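Two Arms, Three Phones: Inside the Kullbridge Student Robotics Club

Veronica Stanciu unlocks the workshop at 8:30 on Saturday mornings, and there are usually students on the steps before she gets there. She has led the robotics club in Kullbridge for four years. Before that she worked in electronics repair, replacing screens and batteries in a shop in Istwood, and the job has a lot to do with what her students are building now.

The project is called Ditilik. The name was made up by a student in the first week and stuck before anyone could suggest a better one. The goal is to have a pair of robot arms sort used phones: pick one up, turn it over, pass it from one gripper to the other if needed, and set it down in the right place. The club has nine members this year, all in high school, and plans to show the project at the regional student competition in June.

I visited on a Saturday and spoke with Stanciu between interruptions. Students came over every few minutes with a question or a laptop.

I asked her why she picked phones.

"They asked for something real," she said. "The year before, we stacked blocks. Blocks are a good way to start, but by spring the students were bored, and so was I. When I worked in repair, we got boxes of old phones and someone had to go through them by hand. That was often me. So I told the students about it, and one of them said, 'Well, can the arms do that?'"

The answer so far is sometimes. A phone is thin, flat and smooth. When it lies on a table there is very little for a gripper to hold, and the fingers have to come down close to the surface without pressing into it. If they come in too high they slide over the top. If they come in too low the arm pushes against the floor of the cell and stops.

"People expect the hard part to be the programming," Stanciu said. "We have spent most of this year on a few millimeters of height."

The club does not write out each movement by hand. A student moves the arms through the task with a pair of controllers while the computer records the joint positions and the camera views. Each run is saved as one demonstration. A model is then trained on the saved runs and tries the task on its own. The club has set itself a target of 3,000 demonstrations before the competition. When I visited, it had 2,000.

Students sign up for half-hour turns at the controllers. Stanciu limits the turns because the recordings get worse when the person driving is tired.

"You can see it in the data," she said. "The movements get quick and a little careless. The model will learn careless just as well as it learns careful. So after thirty minutes you stop, and you go label files or eat something."

The club threw out 600 runs over the winter. Someone had tightened a camera mount and turned it slightly in the process, and it took two weeks before anyone noticed that the new recordings did not match the old ones. I asked how the students took it.

"Badly," she said. "One of them went home early. But the next Saturday they came in with a checklist, and we use it every time now. Check the cameras, check the cables, check that both arms go back to the same starting position. I didn't write it. They did."

The cell has patterned walls, and I had assumed this was decoration. Stanciu said the club changes the background on purpose. A model that has only ever seen one plain wall may do poorly in front of a different one, and the competition hall will not look like the workshop. The students use wallpaper, and the flowered one was the pick of the group that was recording in the spring.

"There was an argument," she said. "Half of them wanted bricks. I said we can do bricks next."

The floor gets changed too. A dark surface makes the work harder when the phones are black, and the club wants a share of the runs to be hard. Phones are placed in a new arrangement before each run, sometimes apart and sometimes on top of one another.
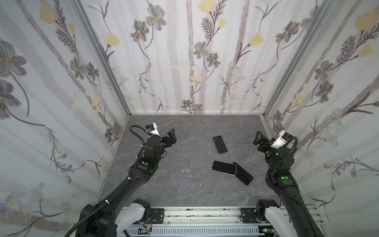
What the overlapping phones taught them

With two phones lying across each other in front of the grippers and a third farther back, the order of the moves matters. The top phone has to go first. Early on, the model would reach for whichever phone was easiest to see, and if that was the lower one, it dragged both.

"A person doesn't think about it," Stanciu said. "You take the one on top. But you have to show it again and again, with the phones at different angles, black on black, white on black. We made a rule that one run in every three has to have an overlap."

The rule was proposed by a junior who keeps the log of failed attempts. The log is a paper notebook on the workbench, and it has a page for each kind of failure: dropped, dragged, missed, pinched at the corner, arms in each other's way. Stanciu thinks it is the most useful thing the club owns after the arms themselves.

Using two arms was also a subject of debate. A single arm would have been cheaper and easier to keep running. Stanciu bought the parts for the second one with a small grant from Căpraru, a local machine shop that also lets the club use its drill press.

"With one arm, you can pick up and put down," she said. "With two, you can hand over. One can hold a thing while the other gets a better grip. The students wanted the handover from the start. It's also where most of the trouble is, so I can't say it was a free gift."

Plans for June

At the competition each team gets a table, a power outlet and a set time to show its work. Judges supply some of the objects, so the arms will have to deal with phones the model has never seen. Teams are allowed one restart.

I asked Stanciu what she would count as a good result.

"Pick up three phones, put down three phones, don't break one," she said. "If the handover works in front of the judges I will be very happy. If it doesn't, I want the students to be able to explain why it didn't. They get points for that, and they should."

Three of the students will graduate this year. Two have applied to engineering programs, and the third plans to start at the machine shop, where he already helps out after school. Stanciu is looking for younger members to take their places and says no experience is needed. New members begin by cleaning up old recordings and learning the checklist, and they get their first turn at the controllers in their second week.

She would also like more phones. Dead ones are fine, and the color doesn't matter, although the students have asked for cases in different thicknesses. Phones can be dropped off at the workshop on Saturdays before noon. Batteries that are swollen should not be brought in.

Near the end of my visit a student called across the room that the left arm had stopped again. Stanciu asked whether the gripper was touching the floor. He bent down to look and said yes, it was.

"Raise it a little," she told him, "and write it in the book."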